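6.4 Recording a two-handed cloth task with the Rullora hand-held grippers

This section covers the recording of tasks in which a garment or other soft item is held by two grippers at once. Rigid objects are covered in 6.3. Read section 5 (pairing and clock alignment) before starting. A session recorded with unaligned clocks cannot be repaired afterwards.

Before you start

Check that both grippers show a steady status light and that the free space on the recording unit is enough for the session. A full cloth session of 700 episodes must not be started on a unit that already holds data from another task.

Set the work surface at a height where the operator can reach the far side without leaning on it. A bed, a padded table or a cutting table may be used. Cover the surface with a plain sheet in a colour that differs from the garment. Wrinkles in the sheet are acceptable. Do not smooth the sheet between episodes unless the task card asks for it.

Note: Other objects may stay on the surface during recording. They must lie outside the area through which the cloth is moved.

Procedure

1. Place the garment on the surface in the starting state given on the task card. If the card says "random", lift the garment by any point, let it hang, and drop it.

2. Take one gripper in each hand. Keep the wrist straight and the trigger finger outside the guard until the recording tone sounds.

3. Press the start button on the left gripper. Wait for one long tone. If two short tones sound, the right gripper has not joined the recording; press stop and repeat the pairing in 5.2.

4. Bring the left gripper to the first grasp point. Approach with the fingers open and close them at an even speed. Stop closing when the cloth is held. Squeezing further strains the finger linkage and gives a false reading of finger width.

5. Bring the right gripper to the second grasp point and close it in the same way.

6. Move the two grippers apart until the cloth spans the gap between them. A sag is permitted. Do not pull the cloth tight: the robot arms have less give than a human arm, and a policy trained on tight cloth will tend to pull the garment out of its own fingers.

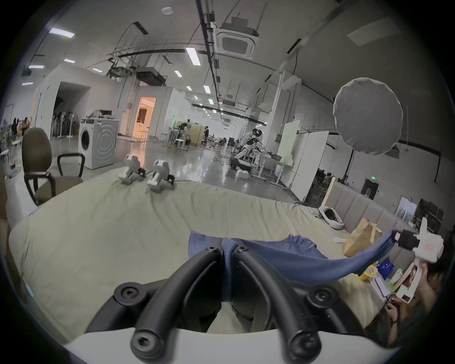 Figure 6-7. Blue garment held between two grippers, seen from the camera of one of them. The cloth sags along its length.

7. Carry out the fold, spread or hang as given on the task card. Move at the pace the robot is expected to keep. Pauses longer than 3 seconds are flagged on import and the episode is set aside for review.

8. Lower the cloth, open both grippers fully and draw them back clear of the garment.

9. Press the stop button on the left gripper. Wait for the closing tone before putting either gripper down.

CAUTION: Keep sleeves, cords and loose jewellery clear of the finger joints. The side links close towards each other and can trap cloth or skin.

CAUTION: Do not lay a gripper on its lens. Use the foot or the stand supplied.

Grasp quality

A good grasp takes a narrow fold of cloth between the fingertips. A grasp taken deeper, with the cloth up against the pivots, must be released and taken again before the fold begins. The second attempt may be left in the episode. Corrections of this kind are useful in training, provided that the cloth is back under control within the same episode.

If the cloth slips out during step 7, do not pick it up by hand. Grasp it again with the gripper, or stop and mark the episode as failed with the red key.

People in the background

The wide lens records a large part of the room. Movement of other people at a distance does not affect tracking. Tracking may be lost if a person walks close to the work surface, or if the lens is turned towards a blank wall or ceiling for the length of a movement. Where people can be recognised, follow the consent rules in Appendix C.

Checking the recording

Import the session with the Brindgate loader and open the episode list. For each episode, check that:

- both gripper tracks have the same length
- the finger width falls to a steady value during the grasp
- no tracking gap is shown in red

Error 1697 means that the finger width was never calibrated. Run the calibration in 4.6 and record the session again. Error 2368 means that one track ends before the other, most often because a gripper was put down before the closing tone. The affected episode can be trimmed by hand if the fold was already complete.

Changes to this section

October: step 6 reworded and limit on pauses added, following test sessions by É. Cullinane and T. Horgan. Caution on lens contact moved here from 6.3.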